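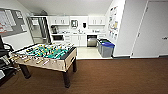 Bikivgate > Staff Newsletter > Robots and Workshop

News Robots and Workshop People Archive Contact

Vidik moves its practice route to the break room

31/07/2019

Since the move, many colleagues have asked us why Vidik stops so long in front of the coffee corner. The short answer is that it is still being set up. The longer answer is below, written by Maëlys Tanguy with corrections from Timothée Charpentier.

Vidik was prepared in April in the Zarkenik hall, where the floor is one flat surface and the walls carry nothing. The map it made there was very clean, and of no use to us here. In the break room there is carpet up to the kitchenette and then tile, and at this border the wheels slip a little. The robot believes it has traveled farther than it has. On the first runs it arrived at the recycling bins with its heading wrong and tried to reach the blue lid from the side.

Timothée corrected this in two steps. First he measured the wheel travel again on carpet only and on tile only, and saved two separate values. Then he asked the robot to stop for 500 ms when it meets the border, look at the cabinets and correct its position before it goes on. This is the long stop that you have noticed. We will make it shorter when we trust it more.

The glass door was the second difficulty. The distance sensor looks through it and reports the shelving on the other side as if the room continued there. We drew a forbidden line on the map along the door, 600 mm in front of the glass, and the robot now treats this line as a wall. The line must be drawn again each time a new map is saved. Boyer, our log program, does not copy it from the old map, and we lost one morning before we understood this.

The third one was the foosball table. From the base sensor it is only legs, and between them Vidik sees a free passage. The handles of the rods are much higher and the base sensor does not see them at all. For this reason the head camera has to do the work, and its tilt must be correct. The neck joint had a small play after transport, so Maëlys tightened the two clamp screws and did the calibration again with the checker board, at three heights. It took 306 pictures before the error was low enough. Please do not push the head by hand to make it look at you — the play comes back, and then the handles are in the wrong place on the map.

Weekly care is now as follows. Wipe the camera window with the dry cloth, never with kitchen paper. Remove carpet fibers from the wheel axles; there are more of them than we expected. Run the border test three times in each direction and write the result in Boyer. If the heading after the tile is wrong by more than two degrees, tell Timothée and leave the robot on its charger.

You may move the chairs as you like. The bins are different: Vidik uses the two colored lids as marks, so if you have to change their place, please write one line to Maëlys. Games of foosball can continue during the tests. The robot waits until the players have gone, and it is not in a hurry.

Previous Next Back to list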